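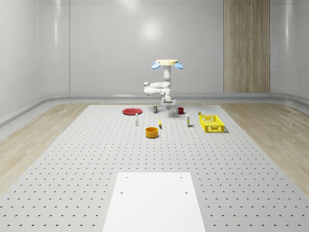

Can Suvville still make the final? They can, but they need to win by two clear goals at Emholm on Saturday.

I've been following this club long enough to know better than to get my hopes up, and here I am with them up anyway. We lost the first leg 2–0 at home last weekend, and I don't think the score flattered Emholm one bit. They were quicker to everything, and our midfield spent most of the night chasing. Still, 2,784 of us turned up, the best crowd since January, and the singing kept going right to the whistle!

Darren Lightfoot should be back in the centre of defence after his ban, and he can't come soon enough. Coach Sheila Bainbridge told me after training that she'll pick an attacking side and worry about the rest later.

"We've got nothing to protect," she said. "Two goals gets us extra time, and I'd back our legs over theirs."

(So yes, strictly speaking two goals keeps us alive, and then we'd have to finish the job in extra time or on penalties. I'll take either.)

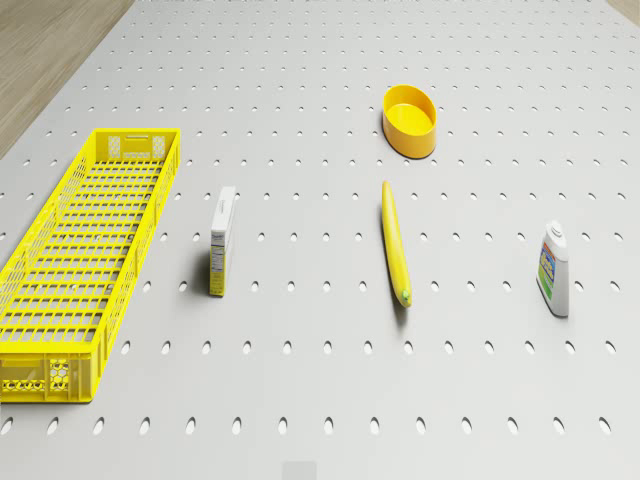

Yellow crate, far left, on the pegboard.

Up front it's a straight choice between Stuart Sugden and young Brenda Bickerstaff's favourite whipping boy on the supporters' page, Vigfúsdóttir – I'd start them both, but I'm only the bloke with the notebook. 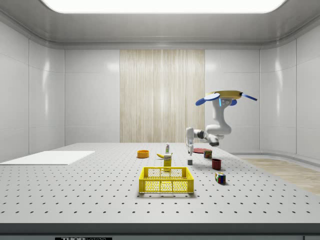 The other thing is the travel. The Prodstead bus leaves the clubhouse at 5 minutes past nine, and Shirley Marsden still had a few seats left when I rang her. Bring your colours, bring a jumper, and be on time, as she won't hold it for anyone. Kickoff is at two.

Search this site Enter keywords Go

Contact us | © Suvville Football News | Back to top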